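Home Forums Grippers & Arms Cameras Search Log in
Last updated: Saturday, March 19, 2022

Handheld gripper vs. leader arm for collecting demos, round two

quaye_bench
OK so I said in the old thread that I'd report back once I'd had real time with the handheld, and I've now done 100 demos with it and 50 with the leader arm on the same tasks (drawer open, pick up a small soft packet, put it down somewhere else). Short version: I like the handheld a lot more than I expected to and I trust its data a little less than I hoped.

The good part is speed. With the leader arm I was resetting constantly and my shoulder hated me by lunch. With the handheld you just walk up to the furniture and do the thing. No base to bolt down, no cable run, no arguing with the controller about joint limits!

The bad part is the view. The fisheye on ours is WIDE. You get the jaws at the bottom, great, but you also get the ceiling, the balcony, and whoever is standing close by. I pulled a frame so you can see how much of it is stuff the policy doesn't need.

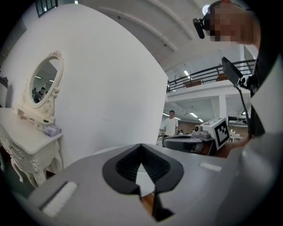
View from the handheld, vanity on the left, marker box on the robot base in the background.

I know the wide lens is kind of the point, since tracking wants texture and corners to hang on to. But the drawer on that vanity is a tiny patch of pixels until you get right up on it, and by then the mirror has come into play. Has anybody cropped before training and been happy with it?

torquemonkey
Don't crop. We cropped at Cestdale and spent a month wondering why the approach phase was garbage. The policy was using the background to figure out where it was. Put the full view back and it got better overnight. Mask the people if they bother you.

Rizwan Nanayakkara
Going to disagree with torquemonkey here. Full view is fine if you deploy in the same room. If you move rooms, all that lovely balcony railing is something to overfit to. I'd do a mild crop plus random crops in training and keep the raw frames for tracking only. Those are two separate jobs and people keep treating them like one.

Also, that mirror. I can see little people in it. Reflections moving the wrong way are going to annoy your visual tracking way more than the fisheye does.

quaye_bench
@Rizwan yeah, the mirror is my number one suspect. The vanity runs drift and the runs on plain tables mostly don't. I tried hanging a towel over it and the drift went down, but I only did 4 runs that way so I'm not going to claim anything.

bratolico_fan
Am I the only one who still prefers the leader arm?? You get joint angles straight off the encoders, you never lose tracking, and you can't record a motion the robot is unable to do. I looked at handheld data from a friend's group and a good chunk of it was wrist poses their follower couldn't reach. What's the use of fast if you throw it out afterward.

Mansa Ayaaba
You're not the only one, but price it out. Our Bratolico leader and follower pair came to 1480 before the controller, and one person can use it at a time. I do agree about reachability. We run every handheld trajectory through the IK check the same day it's recorded, so whoever did it can redo the bad ones while they still remember what they were doing.

Question for the OP, is the head camera in that shot synced to the gripper or is it doing its own thing? We've been going back and forth on whether a second view is worth the storage.

quaye_bench
Synced through the Sonirbridge box, more or less. It drops the odd frame on long takes and I haven't figured out why (new firmware supposedly coming in April). For plain picking I don't think the head view buys you much. For the drawer I want to keep it, because the gripper view gets so crowded once the jaws are near the handle.

torquemonkey
Sonirbridge dropping frames, what a surprise lol. Try a shorter USB cable before you wait on firmware. I'm serious, ours was the cable.

Rizwan Nanayakkara
On the cable I do agree with torquemonkey. Mark the calendar.

bratolico_fan
Fine, but could you post success rates for both once you've trained on them? Same number of demos each please, 100 against 50 isn't a fair fight.

quaye_bench
Fair. I'll do 50 more on the leader arm and pray for my shoulder. Towel on the mirror for everything from now on, too.

Reply Subscribe Previous thread Next thread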